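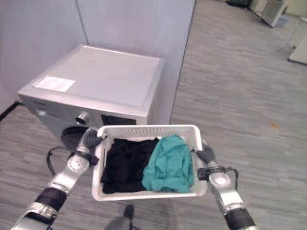
A two-armed Josska robot holds a laundry basket in front of a washing machine.

Josska Pauses Basket Carrying After Gripper Fault

MURATEN, April – Josska has paused basket carrying on its two-armed home robots after a fault in the gripper software caused 2 baskets to drop during trials at its Mabula test site. There were no injuries.

In both cases the left gripper opened while the arms were lifting. The software misread a brief loss of signal from the wrist as a command to let go. A review of 1,982 lifts found 11 more signal losses in which the grip held.

Josska will send out an update that keeps both grippers closed when the signal drops and stops the arms until a person restarts them. Hukier, which supplies the wrist cables, is checking the connectors.

Until the update is installed, customers should turn off basket carrying in the settings menu and stay clear of the arms during any lift. Other laundry tasks are not affected.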